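Notebook - Trullitz two-arm kit, trial unit
Sunday, February 4, 2024

Came in on the weekend to get through the handling part of the review while the building was quiet. The loan agreement runs to the end of the month and Kyriakidis want a yes or no before then, so I'd like the bench work finished this week and the write-up after.

Where things stand. The kit is the bench version: two arms, one grip camera per arm, the controller, and a year of the Porkia software. Unpacking and mounting is written up in Lefteris's entry, so I won't repeat it. One correction to his notes: the bolts for the arm bases want the longer hex key, the one in the lid of the crate. The short one in the bag rounds the heads.

Started up at the second try. First time the right arm didn't show up in Porkia. Reseated its cable at the controller end and restarted everything, then it was there. Same fault Manolis had. Put it down as a fault and not a one-off.

Homing both arms is slow. You can't home one while the other is holding, which means any stop in the middle of a task costs you the whole sequence again. Asked Troreden about this by email (they're the distributor here) and got a link to the manual page I had already read.

Speed settings. The software takes a number from 1 to 1000 with no unit on it. Ran at 600 for the first part, then 700. At 800 the left arm overshoots on the way down and settles with a visible wobble, and I wouldn't leave it there with anything breakable on the table. Went back to 700 and stayed there for the rest of the day.

Work with both arms was household stuff on the marble-pattern top, nothing heavy. Toilet roll and the lidded glass jar toward the back, mixed bits in the red basket on the right, grippers nearly meeting near the middle. 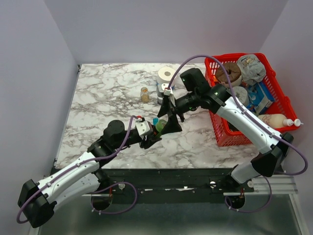
Přemysl Sokol: I'd be careful about reading too much into 700 being fine. The slider scales with reach on the older firmware, so the same number is gentler with the arms folded in than it is stretched out to the back of the table. Check the version before you quote a speed in the report. Also ask Troreden whether the wobble is covered, we had a wrist swapped in May and they tried to bill the labour.

Fair point, checked it. Firmware is the one it shipped with, and there is an update listed. Haven't installed it. I'd sooner finish on what the customer gets in the box and then redo the speed runs afterward. Note to self: save the Porkia profiles to the shared drive first, the update page says they get wiped.

Cables. The purple leads loop a fair way out from the arms. With the elbow folded right back I kept an eye on the slack, and I'd want clips on them before anyone used this every day. There are no clips in the kit. Troreden sell a set separately and the price isn't on their site.

Gripper fingers. Black, angular, fine on things with a bit of body to them. I don't like them for flat items. Grigoris thinks a rubber sleeve would fix most of it and has offered to cut a pair from the sheet in the bottom drawer. If we do that it has to go in the report as our own modification.

Grip cameras. Picture is usable once the exposure is locked. Left on automatic it hunts whenever the gripper comes in over the pale tabletop. The setting is buried two menus down under Device, then Advanced, and it doesn't stick after a restart. Annoying but I can live with it.

Paperwork. The quick-start sheet is good. The full manual has the left and right arm swapped in the section on limits, so anybody setting soft limits from it will set them on the wrong side. Panagiotis has marked up our copy in red pen. Use that one.

Still to do:
 - firmware update, then repeat 600, 700 and 800
 - right arm dropout, try the spare cable
 - price for clips and a second set of fingers
 - 2 hour run with the lid off the controller, log the fan
 - ask Kyriakidis if they need the software past the first year

Leaning toward yes for the hardware and not sure on the support. Powered down at the wall, key for the crate is back on the hook.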